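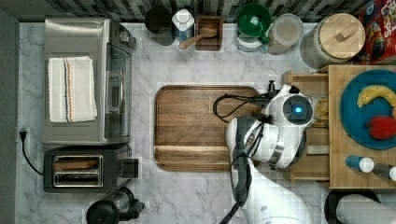 Abb. 1: Teller mit Banane und roter Paprika auf einem Tablett, daneben ein Schneidebrett

Schulentwicklung und Unterricht, Sitzung 5
Rückmeldung statt Note? Formatives Feedback in der Sekundarstufe I
Stand: 12. Juni 2025

1. Begriffe

Formative Rückmeldung wird während des Lernens gegeben und soll den nächsten Arbeitsschritt beeinflussen. Summative Rückmeldung schließt eine Einheit ab, meist mit einer Note. Die Grenze verläuft nicht beim Format: Ein Test kann formativ sein, wenn die Ergebnisse in die nächsten Stunden einfließen. Eine mündliche Bemerkung kann summativ sein, wenn danach nichts mehr folgt.

Für die Klausur bitte beide Begriffe mit je einem eigenen Unterrichtsbeispiel erläutern können.

2. Drei Leitfragen

Wo soll es hingehen? Das Ziel muss den Lernenden vor der Arbeit bekannt sein, möglichst in ihrer Sprache. »Du kannst eine Quelle nach Verfasser, Anlass und Absicht befragen« ist brauchbar, »Quellenkompetenz« ist es nicht.

Wo stehe ich? Gemeint ist der Abstand zum Ziel. Der Vergleich mit der Banknachbarin hilft hier wenig.

Was ist der nächste Schritt? Dieser Teil fehlt in der Praxis am häufigsten. Viele Randbemerkungen in Heften stellen einen Mangel fest (»ungenau«, »Ausdruck«) und enden dort.

3. Fallbeispiel Gesamtschule Dorkau

Die Schule hat in zwei siebten Jahrgängen die Zwischennoten bei schriftlichen Arbeiten für ein Halbjahr ausgesetzt. Die Lernenden erhielten einen Kommentar mit einem Hinweis zur Überarbeitung und eine Woche Zeit. Von 79 Lernenden gaben 74 mindestens eine überarbeitete Fassung ab. Über die Qualität der Überarbeitungen sagt die Zahl nichts – das wurde nicht erhoben.

Die Lehrkräfte nannten vor allem den Zeitaufwand als Problem. Für einen Klassensatz Kommentare brauchten sie nach eigener Angabe über 40 Minuten mehr als für dieselben Arbeiten mit Note. Geholfen hat eine gemeinsame Liste mit wiederkehrenden Hinweisen, auf die im Heft nur noch mit einem Kürzel verwiesen wurde.
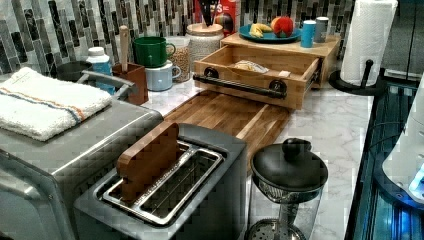
Eine solche Liste hat allerdings Grenzen. Kürzel werden nur gelesen, wenn die Liste im Unterricht eingeführt und mit Beispielen geübt wurde. Außerdem neigen Listen dazu, immer länger zu werden. In Dorkau wurde sie nach den ersten Wochen wieder gekürzt.

4. Peer-Feedback

Rückmeldung unter Lernenden entlastet die Lehrkraft, muss aber angeleitet werden. Bewährt hat sich ein fester Ablauf: lesen, eine gelungene Stelle markieren, eine Frage an den Text stellen, einen Vorschlag machen. Bewertende Wörter wie »gut« oder »schlecht« bleiben in der ersten Runde weg.

5. Aufgaben bis zur nächsten Sitzung

a) Formulieren Sie zu einer Arbeit aus Ihrem Praktikum einen Kommentar, der alle drei Leitfragen beantwortet.
b) Lesen Sie den Text zum Kilstead-Modell im Reader und notieren Sie zwei Einwände.

Die Hausarbeitsthemen werden im Juli besprochen.

Weitere Materialien
Sitzung 4: Lernziele formulieren
Sitzung 3: Klassengespräche führen
Hinweise zur Hausarbeit
Reader: Das Kilstead-Modell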